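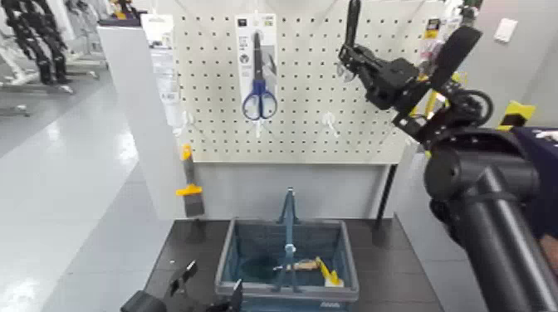
What will the student teams be asked to do in the Clarnton Retail Handling Project?
Each team programs a two-arm robot to take listed items off a pegboard display, put them in a shopping basket and, in the second half of the task, hang them back on the correct hooks.

CLARNTON, September 28, 2023 - The Clarnton Robotics Club today published the rules and schedule for its Retail Handling Project, a student competition in two-arm manipulation that will close with a final round in February. The project is open to students enrolled in the club's evening class and to outside teams that pass a safety check on the equipment.

The task is built around a small hardware store display. Items hang from single-prong peg hooks on a perforated board, with a plastic shopping basket on the table below. The stock includes scissors on a backing card, paintbrushes and an adjustable wrench. A team receives a written order, and its robot must fill the order without dropping an item or pulling a hook out of the board.

"Hanging goods are a hard case for a beginner's program," said Leonidas Chatzigeorgiou, who teaches the class and wrote the rules. "The card has to come forward along the prong before it can go down. If the gripper pulls at the wrong angle, the card binds on the tip. Students tend to find that out on the first afternoon, and then they spend several weeks on it."

Task format

A run lasts 30 minutes and has two parts. In the first, the robot picks the items on the order and places them in the basket. In the second, it takes a return list and hangs the named items on empty hooks. The basket must be moved at least once during the run, either by its handle or by its rim. Teams choose which arm does which job, and they may change that choice between runs.

The full score is 1000 points. Picks and returns are scored separately, and a returned item counts only if it remains on the hook after the gripper has released it and withdrawn. Points are deducted for contact between the two arms, for contact between an arm and the board's support, and for any item that reaches the floor. A team may stop its own run at any time and keep the points earned up to that moment.
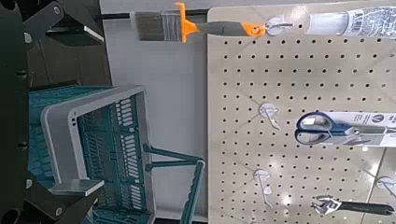
Wrist cameras are permitted under this year's rules, along with one camera at the head position. The rules set no limit on how a team combines the views. Most of the teams in the preparatory class use the head view to locate an item and switch to the wrist view for the last part of the approach, where the distance between fingertip and hook matters more than the layout of the board. Teams should expect reflections from overhead lighting on the board and on clear packaging. No markers or colored tape may be added to the board, the hooks or the goods.

Control software may be scripted, learned from recorded demonstrations, or a mix of the two. Teams that use demonstrations must record their own. The club has prepared a shared set of 137 practice orders, which will be given to all registered teams on the same day. Orders used in the final round will be drawn from the same stock of items but will not repeat any practice order.

Equipment and support

Table space and the pegboard fixture are provided by the club. Jotari, a local maker of store fixtures, has supplied spare boards and hooks. Pluditz, a software firm with an office in Clarnton, is providing the scoring program and storage for run logs. Each log contains joint positions, gripper commands and camera video, and is returned to the team after its run.

The Sotiropoulos Workshop, the club's host, will keep the test area open to registered teams on class evenings. Bookings are made in 30-minute blocks - the same length as a scored run - and a team may hold no more than two blocks in one evening. Teams must bring their own laptops. Changes to gripper fingers are allowed if the original parts can be refitted between bookings.

At least one member of each team must complete the safety session before the team's first powered run. The session covers the emergency stop, the marked standing area and the procedure for clearing a dropped item. No one may reach into the work area while the arms are powered.

"We would like to see slow runs that finish," Chatzigeorgiou said. "Speed is only used to break ties. A team that can hang the scissors back up every time will be in a good position, even if it takes most of the half hour to get through the list."

Registration

Teams may have two to five members. Applications require a team name, a contact person and one page on the planned approach. Previous robotics experience is not required for students already enrolled in the evening class. Outside teams should also list any hardware they intend to attach to the arms, including weight and mounting method.

The rules, the score sheet and the drawing of the board layout are available from the club office on request. Applications should be sent to Clarnton Robotics Club, P.O. Box 1842, Clarnton, marked "Retail Handling Project."

Media contact: Leonidas Chatzigeorgiou, Clarnton Robotics Club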